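Re: [hvac-tech] Low supply airflow on the Itville job, second floor

Lucie McIntyre wrote:
> We have a Prorkon inverter air handler at the Itville office that
> will not hold airflow on the second floor. Nameplate is 1238 CFM.
> The tech measured 600 at the grilles with a flow hood on Saturday.
> Filter is new, coil was cleaned in May. Kimley did the ductwork
> and says it was sized at 0.08 in. w.c. per 100 ft. Would you go
> after the blower settings first or the duct?

Duct, but measure before you open anything.

A grille total does not tell you what the air handler is moving. It tells you what reaches the grilles. You need a traverse in the main supply trunk, at least 6 duct diameters downstream of the last fitting if the building gives you that much straight run. If the traverse comes back near 1238, the air is leaving the unit and getting lost on the way. If it comes back near 640, the system is restricted and the blower is doing what it can against the static it sees.

Then total external static. One probe in the return between the filter and the cabinet, one in the supply after the unit and ahead of any external coil. Add the two without the signs. Write down each reading as well as the sum, and include the fan mode at the time. A constant-airflow motor will ramp up to cover a bad duct until it hits its limit, so a static reading taken at low speed is no use to you.

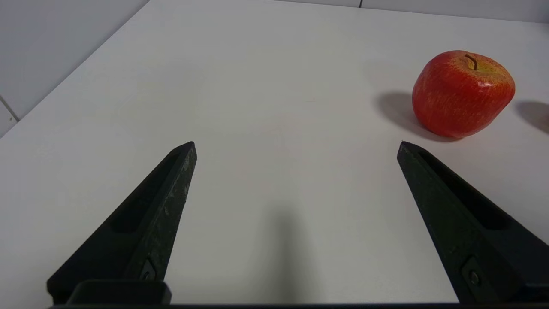 Friction rate

0.08 per 100 ft is a design figure and only means something with the equivalent length behind it. Ask Kimley for the worksheet. What I usually find is that the straight runs were counted and the fittings were left out, or the fittings were entered at the wrong group number. A single hard elbow off the plenum can be worth more length than the whole branch it feeds. Flex is the other one. The published friction charts assume it is pulled tight, and an inch or two of slack per foot throws them out completely.

Go over the static budget in this order:

1. Rated external static for the unit at the selected airflow tap
2. Minus filter drop, measured
3. Minus coil drop, measured wet if you are in cooling
4. Minus grilles, registers and balancing dampers
5. What remains is available for duct

If line 5 is negative there is no blower setting that fixes it.

On the second floor specifically, check the riser damper. On the Arsenault job we had the same complaint and the handle was parallel to the duct while the blade was closed. The set screw had let go of the shaft. I now mark the shaft end with a saw cut so the blade position can be read without trusting the handle.

Post the two static readings and the traverse when you have them, plus the trunk dimensions.

--
hvac-tech mailing list
To unsubscribe, send a blank message to the list address with "unsubscribe" in the subject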